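Small-Arm Users List: archive
7 min read

Subject: Re: Rinik two-arm kit, worth it for a small bench?
From: Plekivby bench group
July 2019

On the Rinik two-arm kit, an earlier message asked:

> We are looking at the Rinik kit as sold by Nivoden, the two-arm version
> with the parallel grippers. The spec sheet says 200 g payload at full
> reach and a 20 minute setup. Has anyone on the list run it for longer
> than a demo? I care mostly about backlash after use, how the servos
> handle holding a pose, and whether the software that ships with it is
> usable or has to be replaced. Also, is the curtain set worth paying
> for? We have a window on one side of the room.

We have had the kit on a bench since spring. Answers in the order you asked, then a few things you didn't ask.

Payload. The 200 g figure holds if you keep the elbow bent. With the arm straight out and level, the shoulder servo will hold 200 g but it gets warm, and the firmware begins to limit current after 10 minutes. The pose then sags. If your work needs the arm extended, plan on half the stated load or add a rest pose between cycles. We added the rest pose.

Setup. Twenty minutes is the time to bolt the bases down and plug things in. It does not include calibration. The calibration routine moves each joint to its stops and asks you to confirm by eye, which I don't like. We made a printed jig for the wrist joint and now get the same zero every time. The drawing is in the list's file area under "rinik wrist jig".

Backlash. Fine at the base and shoulder. The wrist roll joint is the weak one. After 600 cycles of a simple pick and place, ours had visible play at the fingertips. Nivoden sent a replacement gear set without argument, and the new set has held up better. Ask for the later gear set when you order. The part numbers are not on the web page but sales will know them.

Software. The driver is usable. The bundled recorder is not, at least for us: it drops joint samples when both arms move at once, and it writes no warning to the log. We replaced it with the Willems logger, which took an afternoon to hook up and has not lost a sample that I can find. You will need the older USB hub firmware. The newer one renumbers the ports at boot and swaps left and right, which is unpleasant with grippers that close on their own target.

Curtains. With a window in the room I would buy them, or buy black cloth and hang it yourself. Our detection errors on shiny items dropped a good deal once daylight was gone. The cloth does not fix glare from overhead light, so a flat tray with any gloss will still throw a white streak at some angles. Matte spray helps.

The bench test we use mixes household and desk items, on purpose, with different widths and surfaces.

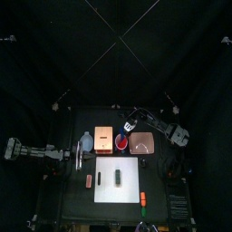
Last changed: August, list archive maintenance

The cup with the utensil in it is the item I would start with. The grippers have to come in from above at an angle, and the wrist calibration shows up there before it shows up anywhere else. The thin marker on the white board is the next hardest. The fingers need to be close to the board to get hold of something that thin, and there is little room for error in the height. The bottle is easy if you slow the close.

On wiring: leave slack. The cable along the top of the arm needs a loop big enough for full wrist travel. Ours was tied too short at first and pulled the connector out of the last servo. The kit manual shows it tied short in one drawing and loose in another. Use the loose one.

On price: I can't comment on the current quote. We paid for the bundle with spare fingers and have used two sets. The plain kit plus a spare gear set would be my order today. I would skip the extended support plan. Their regular support answers email within a day or two, and the plan adds only a phone line.

If you go ahead, post your wrist play figures after the first 600 cycles. So far ours are the only ones in the archive, and I would like to know if the unit we got is typical.

Plekivby bench group

Recent on this list
- Nivoden gear set, old and new
- Willems logger: time stamps and USB hubs
- Matte spray on trays, which ones flake
- Rinik firmware and current limits
- Re: Re: fingertip pads that don't leave marks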